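# Litter tray: questions we often receive

Answers by Yamila Toledo, Fornmont Cat Boarding

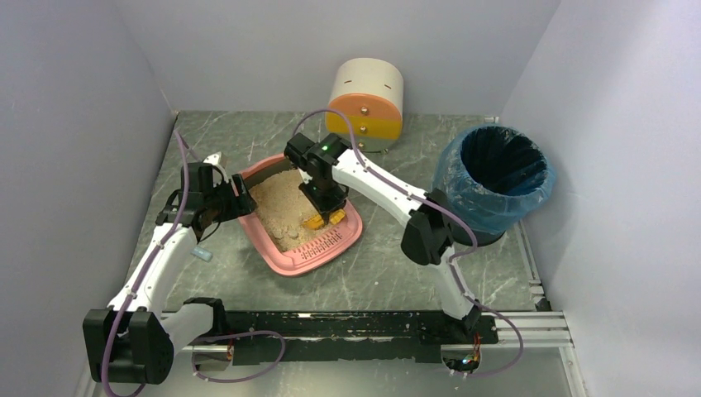 **How often must I clean the tray?**
We clean in the morning and again in the evening, and for a home with one cat this is also a good rhythm. Put the scoop in near the front, press its edge down into the litter and lift slowly. With light tan litter, like in the pink tray, the clumps and small lumps stay easy to find if you do not wait too long.

**Do I need to change all the litter each time?**
No. Remove the clumps and add a little fresh litter. We empty the full tray every 20 days and wash it with warm water and mild soap. Please do not use strong perfume, many cats refuse it.

**Which shape of tray do you advise?**
A rectangle with rounded corners. In square corners the old litter sticks, and it takes me much more time to wash.

**Where do I put the waste?**
In a bin with a bag, near the tray. Never in the toilet, also when the package says it is possible.

**My cat stays with you in July. Can I bring our own litter?**
Yes, please do. Write the name of your cat on the bag. For a stay of one week we ask for 4 kg.

**My cat stopped using the tray. What now?**
First try a quieter place and a deeper layer of litter. If your cat goes often but makes nothing, phone the vet the same day.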